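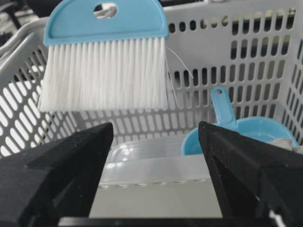
Pakavholm allotments - progress report to the Lanmont fund

2025-11-28

Hello Pilar, and thanks for being so patient with me over the last one! I've tried to keep this shorter.

Plots and people

We've got 11 plots dug and let, which is three more than when I wrote in April. The last one went to Raelene Kingi, who has already put in garlic and broad beans and is asking about a second (I've said wait until spring). Eight families are on the waiting list. Plot 4 still floods at the bottom end whenever it rains for more than a day, and Zlatko wants to give up on it and make it a bog garden. I'm half persuaded.

Seed cleaning and pot washing

The Saturday sessions have turned into the thing people come for, tea included. We scrub old pots and trays and save what seed we can - mostly beans, some leeks, and a squash that Mateja swears is a pure Flelletti and I swear is not. The drying shelves Borislav put up are holding nicely. We packed 198 envelopes of seed, two short of the 200 I promised you, so I'm hoping you'll let me off.

Water

Not such good news. The tank arrived with the wrong fitting, went back, and came again with the same wrong fitting. Stan's yard have found us the proper one and it should be on before the frosts get serious, though I said that last time as well. Until then we're filling cans at the road tap, and the plots at the top are a long old walk.

Money

We've spent roughly half the grant. The shed roof came in cheaper than the quote, and I'd like to move what's left over from it into paths, if you're happy with that - the bark has nearly all gone to mud by the gate. Could you let me know before Christmas? Zlatko has a price for gravel and it won't stay put for long.

Receipts are in the post, apart from the one for the fork handles, which I'm still hunting for.

All the best from everyone on the plots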